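Chapter 3
Listening in Small Rooms

I learned most of what I know about live music standing next to a coat rack. The room was upstairs from a hardware store in Skidton, it held 80 people if everybody breathed in, and the coat rack was the only place where I could hear the bass player. Anywhere else he was a kind of rumor. So I stood there, week after week, with somebody's parka in my face, and I was perfectly happy!

I bring it up because the last two chapters were about big halls, and big halls are easy to write about. They have drawings. They have a person on staff whose whole job is the sound. In this chapter we're going down in size, to the bars and back rooms and church basements where most working musicians play most of their nights, and where the room itself is a lot harder to ignore.

By the end of it you should be able to walk into a small venue, clap your hands once (people will look at you, let them), and make a decent guess at what kind of band is going to sound good in there. You'll also be able to explain three words that get thrown around loosely: reflection, absorption and bleed. I used all three wrong for years and got away with it, mostly because the people I was talking to were using them wrong too.

Let's start with the clap. In a hard, bare room you'll hear a quick metallic flutter after it, almost like a zipper. That's sound bouncing back and forth between two flat walls that face each other. Put a drummer in that room and every snare hit gets the same treatment, and pretty soon the singer is shouting. Fill the room with people in sweaters and the flutter mostly goes away, which is why a sound check in an empty club can be so depressing and the show two hours later can be fine.
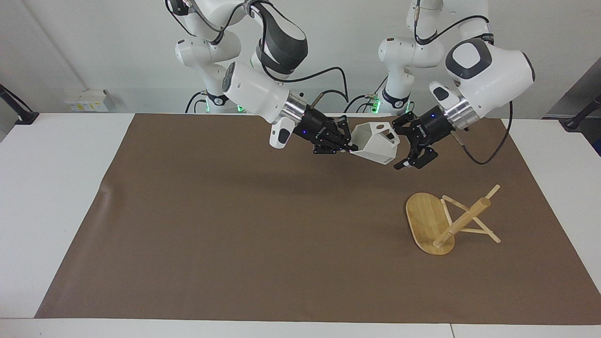
Bodies and fabric don't soak up everything evenly, though. They're good at taking the edge off the high notes and pretty poor at doing anything about the low ones. I once saw a brass band called Jidby play a packed basement in Norninton, and from where I was standing, the trumpets were lovely and the tuba came up through my shoes. A friend on the far side of the room swore there was no tuba. We were both telling the truth - low notes pile up in some spots of a small room and nearly cancel out in others, and moving a few feet can change the whole band. We'll get to why in Section 3.2, with a little arithmetic. It won't hurt.

Then there's bleed. In a big hall the microphones are spread out and each one mostly hears what it's pointed at. On a stage the size of a mattress, the vocal mic hears the cymbals, the cymbals hear everybody, and when you turn up the singer you turn up the drums too. Beginners nearly always reach for the volume at this point. What usually helps more is getting somebody to play quieter, and Section 3.3 has a few polite ways of asking.

One thing to do before you read on. Pick a small place near you that has live music and go twice, once on a slow night and once on a busy one. Stand in the same spot both times. Write down what you can hear clearly and what you can't, and at the break go stand somewhere else and do it again. Tip the band. Keep the notes - you'll need them for the exercises on page 74, where we draw a map of the room and try to work out where your own coat rack is.

3.1 What a wall does to a note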